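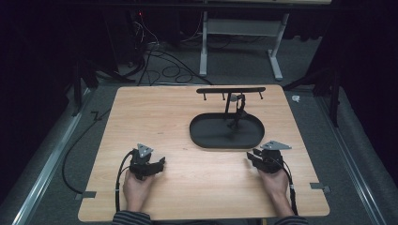
Last changed: 16/08/2019 by Raelene Halliday

Finishes notebook: soap finish on pale timber, Friday entry

Carrying on from Shona's notes on the Ruddock job. They want a pale finish that doesn't go yellow and that their own staff can look after. We have more or less ruled out the Danish oil on colour alone. The choice is now between a soap finish (Dendotier flakes) and the Brivano white hardwax oil, and I spent most of today on the soap.

Test boards are ash offcuts from the Trurnitz delivery, planed and then sanded through the grits. Board A was wetted with a sponge, left to dry and sanded back before the first coat. Board B went straight to soap without raising the grain. Board C is the Brivano, put on by Keegan earlier in the week, thin coat, pad applied. Board D is bare and stays bare so we have something to hold the others against.

Mixing the soap
Used the flakes from batch 3441. Stirred them into hot water from the kettle until they stopped clumping and left the tub with the lid off to cool. It set up thicker than last time, closer to a custard than a cream. Ju-won thinks the flakes had dried out in the bag and so there was more soap to the same weight. Could be. I let it down with a splash more water and it spread fine after that.

Write the batch on the tub lid. There are two old tubs on the shelf with nothing on them and I have put both down the sink.

Applying
Worked it in with a cotton rag in circles, left it for a few minutes, wiped the excess off along the grain. The surplus goes grey quickly and if it dries in the pores it shows as white flecks, which happened at one end of A where I was called to the phone. A damp cloth took most of it out. Second coat after lunch.

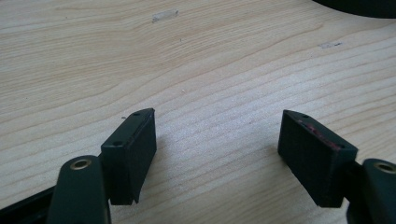
2 min read

After the second coat
A feels good. Dry and smooth to the hand with no drag, and when I look across it towards the window there is no shine at all. Colour is very near to D, maybe a touch cooler.

B is rough. The grain stood up with the first coat as expected, and a light rub with the 600 paper knocked it down but also took soap off the high spots. It looks patchy at an angle. I will put another coat on to be fair to it, but I don't think skipping the wetting saves anything. By the time B has been rubbed back it has had as much work as A.

C has warmed slightly since it was applied. Keegan can't see it. Rhys can, and so can I when C and D are side by side. On its own you would call it a pale board.

Spills
Cold tea, water and olive oil, one ring of each on A and C, left for 40 minutes under upturned glasses and then blotted.

Water: no mark on C. Faint raised ring on A, gone to the eye once dry but still there under a fingertip.
Tea: C wiped clean. A has a brown edge. Washed with soap solution and it faded, not completely.
Oil: slight darkening on A, nothing on C. Shona says the oil marks on her kitchen worktop went after repeated washing, over weeks. We haven't got weeks on this one.

I was expecting A to do worse than it did with only two coats on. The makers' leaflet talks about building it up, so these results are probably harsher than the customer would see.

Where that leaves us
If Ruddock will really wash the tops with soap on a regular basis, I would go with soap and be happy with the look. If they are going to hand it over to contract cleaners with a spray bottle, it should be the Brivano. Shona to ask them straight out which it is, before we price it.

To do
Third coat on A and B on the next bench day, then repeat the tea.
Cut a new strip for C and try it with less pigment.
Put half of each board behind card on the south windowsill. I want to look at the colour again in December.
Reorder cotton rag. The blue stuff sheds and I picked lint out of B twice.
Rhys has the moisture meter and it needs a battery.

RH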